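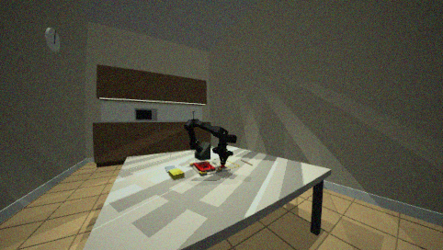 Minutes of the review meeting on the Talstead practice package

Held: Sunday, May 11, 2025, online
Chair: Teodoro Marín
Minutes: Nicanor Valcárcel
Present: the members of the review group of the Quintana learning workshop. One member joined after item 2 and did not vote on item 5.

1. Minutes of the April meeting

The minutes were accepted with one correction. In the part about prices, the word "monthly" must be "per term". Nicanor will send the corrected text to all members.

2. What is on offer

Teodoro repeated the offer for those who missed the April meeting. Vunmont sells Talstead as a yearly service. It contains a simulated kitchen room with a table and one robot arm, a set of small objects, and 34 prepared tasks. The learners write the movements for the arm in the browser and watch the result. The offer includes up to 46 learner accounts and support by e-mail. The Dastau module, for recording and comparing of attempts, is sold separately.

It was asked if we can bring our own objects into the room. Vunmont has answered in writing that this is possible, but only with the Dastau module. Several members found this not clear from the price list.

3. Report from the trial

The trial group made 132 attempts in the tabletop tasks, and 97 of these were marked by the program as complete. Teodoro reminded that the program gives this mark also when the object stands a little outside of the goal area, so he would not take the number too seriously. He has asked Vunmont how big the tolerance is. No answer yet.

The group then looked at views from the tabletop task. 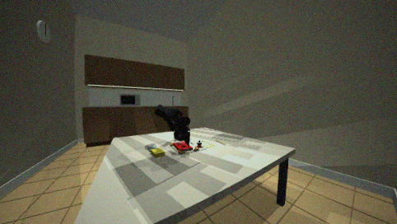 Talstead trial, tabletop task: the arm at the far side of the table, with the red piece and the yellow block.

Remarks from the discussion:

The picture is grainy, mostly on the walls and the ceiling. For younger learners this is tiring after a longer time. Nicanor will ask if there is a setting for smoother picture – the handbook does not mention one.

The pattern of the tabletop, with its white and grey blocks, makes it difficult to find the pale pieces. The blue-grey one behind the yellow block was named by two members. A plain tabletop would be preferred, at least for the first tasks.

The arm is black and stands out well against the table. The gripper is harder to follow when it is behind an object. A second view from the side was requested.

The clock on the wall has no readable numbers. One member would like to have it show the time of the attempt. The others did not see this as important and it will not be sent to Vunmont.

4. Handbook

The chapters on installation are good. The chapter on grasping is translated badly and in two places it gives different names for the same button. Nicanor has made a list and will send it to Vunmont together with the question from item 3.

5. Decision

The group agreed to ask for a longer trial before buying. The Dastau module shall be included in it, so that own objects can be tested. All members with a vote were in favor.

If Vunmont does not agree to the longer trial, the matter comes back to this group. Teodoro does not want to sign for a full year on the present information.

6. Tasks until the next meeting

Teodoro: write to Vunmont about the longer trial and the tolerance.
Nicanor: corrected April minutes, question about the picture setting, list of handbook errors.
All: send wishes for own objects to Nicanor, with size if possible.

7. Other matters

The login page still shows the old name of the workshop. Teodoro will change this himself.

The date of the next meeting will be agreed by e-mail.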